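The case for the knife rest

My aunt kept a set of knife rests in the sideboard and brought them out for Christmas and for nobody's birthday in particular. I thought they were silly.
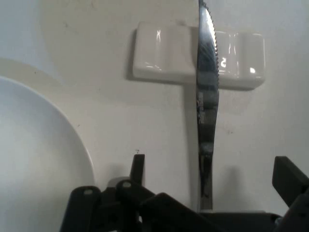
I have changed my mind, and I now think a knife rest belongs on an ordinary table on an ordinary evening, next to a plain white plate and a knife with a serrated edge. It is a small thing to argue for. I am going to argue for it anyway, as I have lost the argument at home twice and would like to put it properly.

A knife gets used, put down and used again all through a meal. When it is put down it has sauce or butter on it. The usual place is the rim of the plate, where it slides. It either goes into the food, handle first, or off the side and on to the table. On a pale tabletop you then have a brown smear, and someone wipes it with a sleeve. A rest costs very little and takes up less room than a bread roll.

Hugo Salcedo, who I share a house with, says that a second plate does the same job. It does, but you have to wash a second plate. He also says that good manners put the knife on the plate, blade inwards, and that anything else is fuss. I was taught the same rule. It works well when the plate is wide and flat and the knife is light. Our knives are heavy in the handle and our plates have a curved rim, so the rule and the crockery don't agree. I would sooner change the rule.

The stronger objection comes from Jade Dhillon, who ran a café for years and has laid more tables than I ever will. She thinks rests make people nervous. Guests see an object they don't know how to use and start watching each other. I have seen this happen. One man at our table put his bread on his. But people were nervous of chopsticks once, and a chopstick rest explains itself in a minute or so, and I don't see why a knife should be harder. Put your own knife on it first and the rest of the table will follow.

What I would ask of a rest is that it be plain. Mine are from Peñalver, white, and I paid 20 pounds for the set. Vitedo sells a set shaped like dachshunds for 50. They are funny for one dinner and then you are picking dried gravy out from between the legs. Anything with corners or feet is a nuisance at the sink. Rounded ends and a smooth glaze come clean under the tap. Glass ones chip, in my experience, and the silver-plated kind need polishing, and so they go back in the sideboard and stay there, like my aunt's.

Weight matters too. A rest that is too light moves when the knife is put down, and you have gained nothing.

I don't think everybody needs them. If you eat mostly from bowls, or on the sofa, leave them in the shop. But if you sit down at a table most nights and use the same knife for butter and then for meat, try a set for a month. Hugo has started using his, though he still puts it on the wrong side.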